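4.2 Scene generation and perception

All training scenes are built in Weveva, our kitchen simulator. Each episode starts from one of 11 room layouts, and the sampler then draws wall and floor textures, table color, and a set of dishes and food items. Objects are placed one at a time on the tabletop, and a placement is rejected if its collision mesh overlaps one already there. We allow objects to reach past the table edge as long as the physics check finds them stable after 60 simulation steps.

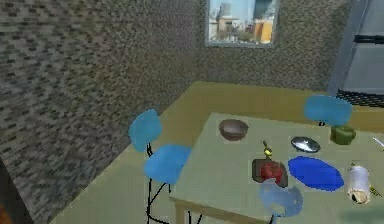
Figure 3. A Weveva kitchen with a sampled tabletop, including a bowl, a cutting board, a blue plate and a green bell pepper.

The perception module, Sinaga, takes a single color view and predicts a mask and a class for every object on the table. It was trained on 1,091 scenes with 13 object classes. Chairs and appliances are labeled as background, but the planner still receives their geometry as obstacles — without it, the arm often chose paths through a chair back. Masks that touch the image border are kept and flagged as partial, and the planner does not select a flagged object as a grasp target until a second view has been taken.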